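Search this site... Go

How to Build a Movie Marathon Around One Actor

I love a themed movie night, but the best one I've ever hosted followed a single actor from first bit part to latest lead. You watch somebody grow up on screen in one sitting, and people who arrived half interested end up arguing about chase scenes at midnight!

Start with the full filmography, TV guest spots included. Write every title down, even the ones you know you won't show. Then cut it to four. Four features plus breaks fills a long day, and a fifth always plays to sleeping people (I've tried it twice).

Pick an early small role, the breakthrough, one flop and something recent. Please don't skip the flop — it's often the loudest, happiest part of the day, and everybody has a theory about what went wrong.

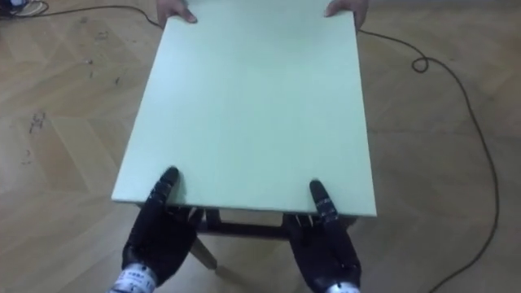
Tekin wrote in to say the flop should go second, right after the early role, while the room still has energy to shout at it. I tried that order in December and I'm completely converted.

Next, work out the schedule. Add up the running times, then put 20 minutes between films and a proper meal after the second. Send the list to your guests a week ahead so they can choose which ones to come for. Plenty of people will only want the breakthrough, and that's fine.

Check where each movie is streaming the night before. Titles leave services at the start of the month, and I once lost my opening film that way. Borrow a disc from the library as a backup if you can.
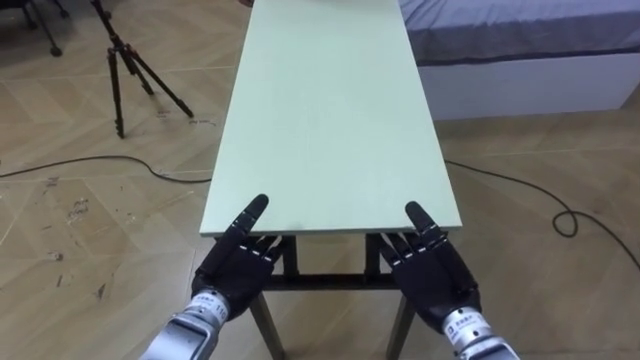
Wolfram Hellwig

Now the fun extras! Between films, read out a short quote from an interview the actor gave at the time. Old magazine profiles are wonderful for this, especially when a star swears they'll never do a sequel and you've got the sequel lined up next. Keep each quote under 50 words or the room wanders off to the kitchen.

A ballot works well too. Hand out slips before the first movie and have everyone guess which performance will win the day. Collect them, vote again at the end, and give the best guesser control of the next marathon.
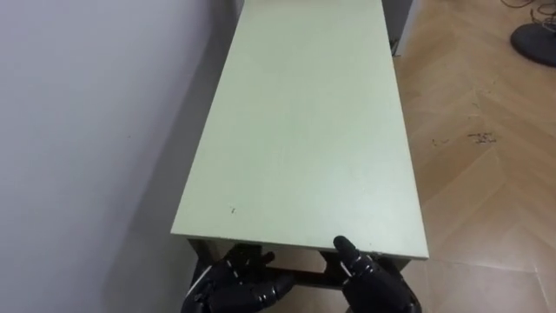

Should you show the films in order of release?
Mostly, with the flop moved up to second if the group is lively. Keep the newest one for last so the change from that first tiny role really lands.

Contact | Copyright 2021 Grandport | Back to top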